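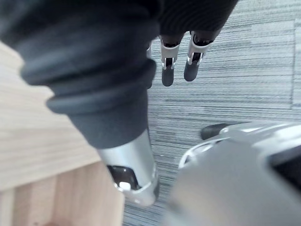

Engineers at Zudgate, a robotics group based in Stilstead, have reported a method for predicting contact between the two arms of a two-armed robot when the outer shape of one arm is soft and changes over time. The method, called Ornar, replaces the fixed collision model used by most motion planners with one that is updated from the wrist cameras while the robot works. Fabric is the difficult case. A knit sleeve pulled over the forearm and the back of the hand adds thickness that the factory model does not include, and where the cuff bunches into thick folds above the silver wrist segment the added thickness is greatest. Two fingers show below the ribbed material, and the planner can treat them as rigid. It cannot do so for the folds.

The results were posted by the group on October 12, 2025, together with a short technical note by Gaëtan Tanguy and Gaspard Gilbert.

In a standard setup, each link of the arm is wrapped in a set of simple solids, and the planner rejects any motion that brings two solids within a set margin. When cloth is present, the usual fix is to increase the margin on every link. This prevents contact but also removes many useful poses, mainly those in which the hands work close together. According to the note, handover and folding tasks suffer most.

Ornar keeps the original solids and adds a thin outer layer made of small patches. Each patch has a thickness and a confidence value. When a wrist camera on one arm has a clear view of the other arm, the outline it sees is compared with the outline expected from the joint angles. Any difference is assigned to the nearest patches. Patches that have not been seen recently lose confidence, and their thickness grows back toward a safe upper limit. The planner then uses the thickness directly, so an area seen often is given a tight margin and an area seen rarely is given a wide one.

The group tested the method on 254 recorded motions, split between a covered and an uncovered arm. All motions were first planned with the enlarged fixed margin and then again with Ornar. With the fixed margin, the planner found a valid path for 24 percent of the close-range motions on the covered arm. With Ornar the figure was 91 percent. No unplanned contact between the arms was logged in either set. Updating the patch layer did not slow the arm controller, which runs on a separate processor. 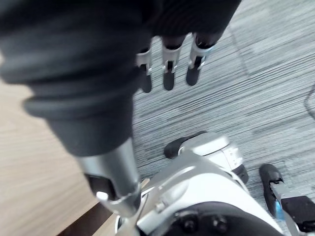
Hand covers were handled as a second class of surface. A cover of this kind keeps its shape better than cloth but can still compress or shift when the wrist bends, and its thickness therefore depends on joint angle as well as on time. On the black ribbed cuff at the wrist, the rounded ridges stand out from the polished metal shaft next to them, which gives the outline comparison a clear edge to work with. The silver joint brackets on the three fingers are useful for the same reason. They are bright against the dark hand, and the software uses such features to check that the camera and the joint readings agree before any patch is changed. If the two disagree by more than a preset amount, the update is dropped.

Motion blur was the main source of dropped updates. Tanguy and Gilbert tried two remedies, a shorter exposure and a rule that ignores views taken above a set joint speed. The second worked better under the lighting in the Stilstead lab, where a shorter exposure made the dark parts of the hand hard to separate from their own shadows. The speed rule is now the default.

Several limits are listed. The patch layer assumes that fabric moves with the arm and does not hang far from it, so a loose sleeve end or a trailing cord is not modeled. Reflections from polished housings were sometimes read as part of the background, leaving the affected patches at their upper limit. This is safe but reduces the benefit. The method also needs one arm to see the other, and in tasks where both wrists point away from each other for long periods the results approach those of the fixed margin.

An earlier version, tested in February, used a full surface mesh with more than 700 points per forearm. It was dropped because single bad points produced spikes that blocked the planner. The patch version is coarser and, in the authors' view, easier to check by hand.

Zudgate plans to combine Ornar with Jacquet, its existing path planner, in the next release. Work on loose fabric will follow as a separate study.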